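Plirnham Word List

Hi, and thanks for looking at my pile of words. Plirnham is a list of local and old-fashioned words that I heard growing up, plus a lot more that other people sent me once they heard I was writing them down. It has 3,059 entries right now. It started as a text file on my desktop called "grandma words" and it kept growing (it does that), so eventually I cleaned it up and put it where other people could get at it.

Last updated June 5, 2021.

What's in the folder

words.csv is the main list, one word or phrase per row
sources.csv tells you where each entry came from
maybe.csv holds 249 entries I'm not sure about yet
changes.txt is my running log, which is messy, sorry

The columns in words.csv

word: the word the way the sender spelled it
other_spellings: anything else I've seen, separated by semicolons
meaning: a short meaning in my own words
sentence: somebody using it, if I have one
place: the town or area, as the sender gave it
heard_from: a code that matches a row in sources.csv
still_used: yes, no, or blank

Blank in still_used means I never asked. For the first year or so I didn't think to ask at all, and I'm still kicking myself, so please don't read a blank as a no!

Where the words came from

The biggest chunk is mine and my family's. After that comes Clyde Quintanilla, who had been keeping a shoebox of index cards since long before I got going and let me type up the whole thing. His handwriting is lovely and also very hard to read, and if you see a word with a question mark in other_spellings it's nearly always one of his. The Phelan entries are from a notebook kept in that town by a retired mail carrier who wrote down what people said to her at the door. I love that notebook. Half of it is complaints about weather and the other half is complaints about dogs, and there are some wonderful words in both halves.

The rest came in by email. I asked every sender if I could share what they wrote, and if I never heard back, the entry stayed out.

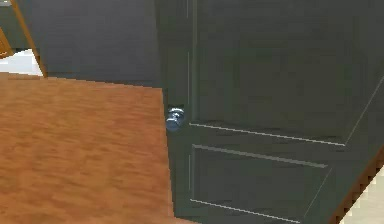 Spelling gave me more trouble than anything else. Most of these words were never written down by the people who used them, so you get "skivvle," "skivel" and "scivvle" for the same thing (to sneak a bite of something before dinner, by the way, and I still say it). I went with whatever the first sender wrote and put the others in other_spellings. If you're searching, search both columns. I've forgotten to do this in my own list more than once and added a word twice.

Meanings were easier, though people do argue. "Murfed" is tired in Priver and annoyed in Stikside, and I got a pretty firm letter from each. Both meanings are in there as separate rows. I didn't try to work out which one is older and I'd be glad if somebody who knows what they're doing would take a run at it.

Things to know before you use it

It leans heavily toward kitchen words, weather words, and names for kids who won't sit still. That's what people remember! There's very little about work outside the home, and hardly anything from anybody under forty.

The place column is loose. Some senders gave me a town, some gave me a county, and one gave me "up past the feed store." I left them the way they came. You can make a rough map with it but please don't draw neat lines.

There are rude words. I kept them in and didn't star anything out, so have a look through before you hand this to a classroom.

No pronunciations yet. I tried making up my own system, and when I came back to it in September I couldn't read it. If you know the real phonetic alphabet and have some patience, write to me.

Loading it

It's plain UTF-8 with commas and a header row. Sentences are in double quotes, and some of them have commas inside, so use a proper CSV reader and don't just split on commas. Spreadsheet programs like to turn "oct-eye" into a date. Import that column as text and you'll be fine.

Sending me words

Yes please. Give me the word, what it means, where you heard it and if anyone still says it. A sentence is great if you have one. I add new ones in batches and it can take me up to 6 weeks to get back to you, so hang in there.

Using the list

Do what you like with it, including in a book or a game, as long as you say it came from the Plirnham Word List and mention Clyde. If you change meanings, please say you did.

Fixes go to me, Jarlath Dolan, through the issues page. Put the word in the title so I can find it.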